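Rangel paper folding set, README

Last touched July 2022

Hi! If you got here from the Felbridge workshop page, you're in the right place. Rangel is my two-armed paper folding project, built on a bench I share with the other members, and this folder is the data I've recorded with it so far. I'm putting it out because I looked for something like it when I started and came up empty (plenty of towels and T-shirts, hardly any paper).

What's in the folder

There are 2253 short clips, split into 9 folders by fold type. Each clip has the video from the wrist cameras, the joint positions for both arms, and a plain text note if I bothered to write one. I drove everything by hand with a pair of leader arms, so you'll see me hesitate, back off and go in again. I left all that in. The clips recorded before March use an older joint order, and there's a little script called reorder that fixes them. Run it first! I lost an entire evening to that one.

The fingers

I printed them in black, and they're on their third design. Version one was too round at the end and kept rolling off the paper edge. Version two was so thin that it flexed when I pushed down on a crease. The ones in the current clips have a beveled tip, and I'm pretty happy with them, though I'd still like something grippier on the inside face. The print files are in the parts folder, and they fit the Tatov wrist plate with 3 screws.

Folding with both arms

One arm holds, the other one does the work, and then they swap. That's the plan anyway – in practice I spend a lot of time getting one gripper out of the way of the other.

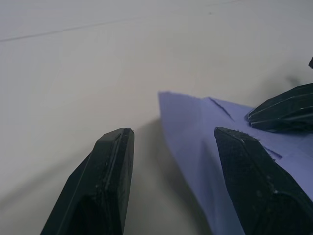
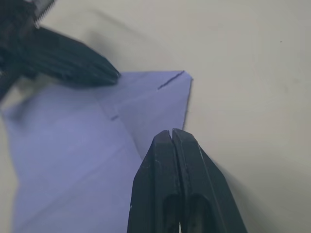
Lavender paper in both, on the pale tabletop.

Follham wrote in to ask why I don't just tape down one side of the sheet and save myself the second arm. They've been folding with a single arm and a strip of masking tape, and say the creases come out sharper that way, as long as you never need to turn the paper over. Fair point, and I might record a batch like that for comparison. Most of the folds I care about do need turning over, though, so the second arm stays.

Known problems

The time stamps on the left arm drift in long clips, up to 50 milliseconds by the end. Shadows from the arms get pretty heavy in places, and I haven't tried to correct for them. Fold labels are mine alone, typed in late at night, so expect a few wrong ones (the squash folds especially).

Using it

Do what you like with it, hobby or school or work. If you train something on it, please send me a clip, even if it just crumples the sheet. Bug reports go in the issues tab, and I get to them when I'm next at the bench.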